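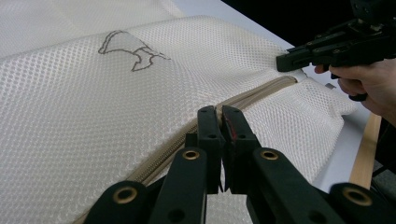
The office at Haston replied that the tide table was correct and the harbor was wrong. Its message ran to two lines and was signed only with the station name.

The gauge keeper at Skodov read it twice and entered it in the log under 1/4/18. High water had been predicted at 252 centimeters. The float had stopped at 198. A shortfall of that size required a north wind, a blocked intake or an error in the datum. The air was still. The keeper cleared the intake pipe, checked the datum against the brass mark on the quay and got the same reading.

At the next high water the float stopped at 198 again.

The keeper sent both readings to Haston and requested an inspection. Haston asked for the serial number of the gauge. The keeper supplied it. Haston asked for it again in November, on a different form.

By then the boats had been moved to the outer wall, where there was enough depth to float them. The ferry to Grendwood left from a ladder. At low water the harbor floor showed a row of squared stones, 120 paces long, with iron rings set in the upper faces. No chart had them.

The keeper walked the row with a tape and a notebook. The rings were worn on the landward side. At the last stone there was a brass mark, older than the one on the quay, and the keeper knelt down and began to level from it.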